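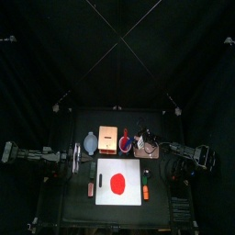

The question for this round was how much a two-arm policy gains from being trained on data where the clutter is reshuffled between episodes, against the same number of episodes with the clutter left alone. My earlier runs on Farville used fixed layouts, and the policy had plainly learnt where things were. The layout with the red circle on the white board is a fair sample of the harder set: coloured blocks on both sides of the board, and a back row with a bottle lying on its side, a cup holding two utensils and a tray of tangled cables. The black fabric walls stay the same in both conditions, as do the arms.

Training used 657 episodes per condition. Evaluation was 100 trials each, on layouts drawn from a list that Hefin Morris wrote without seeing the training set. I kept the Peixoto encoder frozen and changed nothing in the action head.

The reshuffled policy did better on unseen layouts, with most of the gain in the reach phase. Grasp errors barely moved -- I had expected them to fall as well. On the fixed layouts it was slightly worse, and it took 3777 more gradient steps to reach the same validation loss.

One caveat: both policies were trained with only two seeds. I will repeat the comparison with more in December, once the Endico logging code stops dropping wrist timestamps.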